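Lemon water, and the order of things

When I moved to Valtholm in November, I did not drink anything in the evening except black tea. Then my neighbor Radwa Ezzat invited me for dinner, and she served cold water with lemon and a little mint. It was so simple that I felt ashamed I never thought of it. Now I make it almost every day, and I became a little strict about the table where I prepare it.

My rule is that the cutting board gets its own corner and the lemons are sliced before anything else comes out. I like the slices round and not too thin. The bottles stay at the far side, where my elbow cannot reach them.
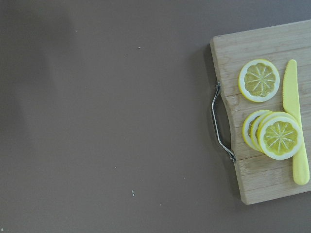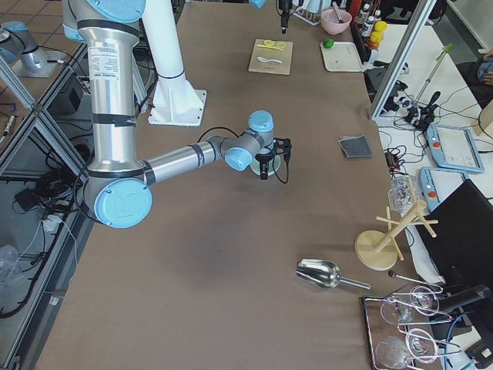
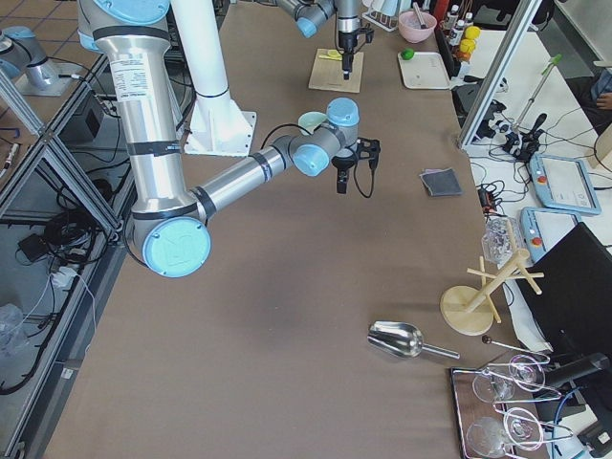

For the syrup I use 65 grams of sugar and the same weight of water, and I let it cool completely. A jug of 1000 ml needs 2 spoons of it, but Radwa takes none and says that I am spoiling the lemon. If I have a lime at home I squeeze half of it also. The taste becomes sharper, and my sister likes it more this way.

The mint I buy from Kettani, the small shop behind the bus station. It is cheaper on Saturday, but by then the leaves are tired, so I prefer to go earlier in the week and keep them in a glass in the fridge door. Next time I want to try with ginger.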